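Tatiana Ondrejka starts timing things when she is bored. Train doors, kettles, other people's home pages. So it makes sense that she ended up running front-end work at Lisier, a small company that hosts booking sites for theatres and village halls, and that she can spend a happy hour talking about why a page takes as long as it does.

"People blame their broadband," she says. "And sometimes they're right! But open the network panel and watch what the page is asking for. One of ours was making 85 requests before you could read the name of the show."

That site belonged to a theatre in Trurkau, and it was the first one she and her colleague Haziq Nasution took apart last June. The home page weighed 2764 kilobytes. Most of it was pictures saved far larger than any screen would show them, plus three copies of the same font and a carousel script that had been left in after the carousel went.

"The carousel script was my favourite," says Nasution, who looks after the servers. "It loaded, it looked for a carousel, it didn't find one, and it went back to sleep. Every visit, for years."

They went through it in a fortnight. Pictures were resized and only fetched as you scroll towards them. The fonts came down to one family, with a plain system font standing in until it arrives. Nasution switched on compression for the text files (it had been on for the pages but never for the scripts) and set proper cache headers, so that a returning visitor doesn't download the logo again. The finished page makes 26 requests and comes to 1041 kilobytes, and Ondrejka thinks there is more to take out.

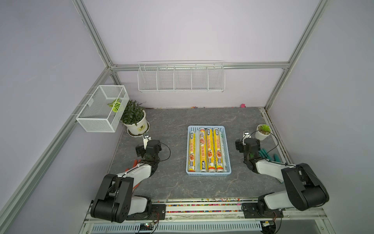

*A white wire shelf basket on the back wall, with a mesh one to the left.*

What gets her really excited is the order in which things load. She draws it on the back of an envelope as we talk: a long bar for the style sheet, a stubby one for the booking script, and a gap where the browser is just waiting.

"Look at that gap. You haven't made anything smaller, you've just moved one line up the page, and the text appears almost a second sooner. I love that. It still feels like cheating."

The tool they use for this is called Vornance, which Lisier built for itself and now shares with its customers. It loads each site every night on a deliberately slow connection and keeps a strip of screenshots, so you can see what a visitor on a weak phone signal would see. Mal-soon Bae, who wrote most of it, would like people to look at the strips before they look at the scores.

"A score goes up and everyone's pleased," Bae says. "But then you look at the strip and the 'Book now' button has jumped down the page just as you'd be pressing it. The number was fine. The page was horrible."

Not every customer was keen at first. Some were fond of their big opening photographs, and one hall wanted to keep a video that started by itself. Ondrejka doesn't push. She sends them the strip and lets them watch it. The video is still there, by the way, though it waits for a click.

Next on her list is the booking form, which still pulls in an entire calendar library to show one month. She has a replacement half written and is hoping to try it on the Trurkau site before the autumn programme goes on sale.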